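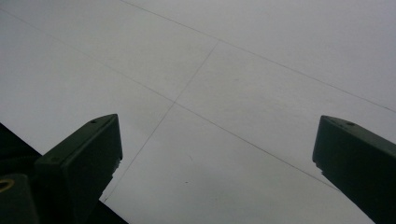
Looking up: pale gray panels and thin dark seams.

A Monday at the Planance paper mill, Kereama

I have wanted to see paper being made ever since a school trip that got rained off when I was nine, and I am happy to report that I have finally managed it, only a few decades behind schedule. The Planance mill in Kereama opens its doors to visitors on one Monday in January (the machines are being serviced then, so most of them are standing still, but the small hand-making shop carries on as usual). I booked as soon as the list opened, packed a sandwich, and took the early bus.

The ride from Ilia takes longer than the timetable lets on. It is a lovely road, though, with the river on your left nearly the whole way and those long low barns where they used to dry flax. If you sit on the right, as I did, you get the hill and a great many sheep. The stop is called Mill Bridge, and from there it is a short walk down a lane that was more puddle than lane. Wear boots!

We gathered at 10 in the old rag room, which is now part museum and part lunchroom for the people who work there, and it smelled wonderfully of coffee. There were 17 of us on the morning tour. Our guide had worked at the mill for most of her life, first in the finishing room and then in the office, and she told us straight off that she'd rather answer questions than recite dates. So of course we all went shy until a boy of seven or eight asked whether anybody had ever fallen in the vat. (A cat had, once. It was fine, and very clean.)

I hadn't known how much of papermaking is really about water. The mill was put where it is for the sake of a spring behind the yard, and the water still comes in through a stone channel with a wooden gate you raise by hand. It is soft, and cold enough to make your knuckles ache, as I can tell you from personal experience. Our guide said that in a dry summer they have to slow everything down, and in a wet one the spring goes cloudy and they wait for it to settle. I liked that very much, a whole business stopping to let the water settle.

From there we went through the beater house, where cotton and linen scraps are chopped and pounded until they turn into something like thin oatmeal. The big beater was drained for its yearly cleaning and we were allowed to lean over the rail and look at the blades. A smaller one was running in the corner, and it makes a sound I can only describe as a giant eating soup. The scraps come mostly from a shirt workshop over in Ilia, so there's a fair chance that some of the notepaper in my desk was on its way to being somebody's collar.

The hand shop was the best part, and they wisely gave us a good long while in there. Each of us had a turn with the mold, a shallow frame with a wire screen stretched across it. You dip it, lift it level, give it a little shake forward and a little shake to the side, and then stand there dripping while the water runs off. Mine came out with one end as thick as a pancake and the other end so thin you could have read through it. The papermaker looked at it kindly and said it would make a good bookmark. She makes 215 sheets on an ordinary day, all of them the same as far as I could tell, and chats the entire time.

Their best-known paper is the Trornari, a heavy cream sheet with a soft ragged edge, which they sell to bookbinders and to people who paint in watercolor. It has been made to the same recipe for 67 years. We were told what goes into it, apart from the size, the coating that keeps ink from spreading, and on that subject our guide became very interested in the weather. I tried asking again at lunch and got a second cookie instead, so I didn't do badly.

Upstairs in the drying loft the sheets hang over ropes like washing, with shutters along both walls to let the air through. It was bitterly cold up there, and a couple of our party went straight back down. I stayed until my nose was numb. There's a knack to hanging the sheets so they don't take a crease from the rope, and the ropes themselves are covered in cow hair and beeswax so they won't leave a mark. I keep telling people this at dinner.

The tour finished in the shop at 1, and I'm afraid I was weak. I came out with a pad of Trornari, a packet of odd-sized envelopes from the seconds basket, and a blank book for my sister that I have since decided to keep. Prices are fair for what it is, and the seconds are a real bargain if you don't mind a wobbly edge.

A few practical things, if you're thinking of going. The loft is up 2 steep flights with no elevator, though the rest of the visit is on the ground floor. Bring layers. The lunchroom does a very decent barley soup and will fill your flask for nothing. The last bus back to Ilia goes at 4:15, and it does leave on time, as I found out while running down the lane with a bag of envelopes over my head in the rain.

Filed under: Days Out, Crafts, Open Days

Last updated: January

We use cookies to keep this site running and to see which pages are read. By continuing to browse, you agree to our cookie policy. Accept | Manage settings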